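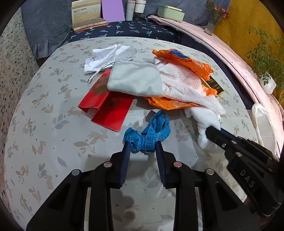

Home | Blog | Cards | Stamping Basics | Contact

Heat Embossing on Dark Cardstock

Posted 4/6/25

I finished the thank you cards for the library sale this week, and I want to write down what I did before I forget, since I'll need to make more in May.

The cards are A2 size, navy base, with a white embossed wreath on the front and a small sentiment strip across the middle. The wreath is from the Urkitz set I bought last fall. I had only used it with regular ink until now and never liked it much that way. The thin stems fill in when I press too hard.

For embossing I used the Prandden white powder in the fine grind. I tried the regular grind first and lost most of the berries. With the fine powder the small dots stayed separate and the stems came out as lines. I went over every panel with the anti-static bag twice. Once is enough on white cardstock, but on navy every stray grain shows after heating.

My heat tool takes a while to warm up. I let it run for 30 seconds pointed away from the card, then start from underneath the panel. Heating from below keeps the powder from blowing around and the cardstock warps less. It still warps a little. I put the finished panels under a cookbook overnight and they were flat enough to glue in the morning.

Gönül Kahraman left a comment on my last post asking if pigment ink works in place of clear embossing ink. It does if you are quick. I used a white pigment pad on 3 of the cards and the coverage was a bit better, but the pad picked up powder from the stamp and I had to clean it with tape. I went back to the clear ink for the rest.

The sentiment strips are vellum, cut 3/8 inch wide. Glue shows through vellum, so I wrapped the ends around the back of the panel and taped them there. I had planned on gold thread too, but it looked crowded and I left it off.

The navy cardstock is the Erdem 88 lb. It's a little light for a card base. It folds cleanly, but a card with a heavy panel on the front leans forward when you stand it up. For the next batch I'll order something thicker for the bases and use up the Erdem on panels.

I have also been looking at the Grorora stamp cleaner, the one in the pump bottle. If anyone has used it on clear stamps, let me know if it leaves them sticky. Mine are sticky enough already.

Next up is a birthday card for my nephew, who wants a shark.

Recent Posts
Sorting Scrap Paper by Color
Two Cards from One Stencil
Ink Pads I Have Replaced
A Simple Slimline Layout
Cleaning Clear Stamps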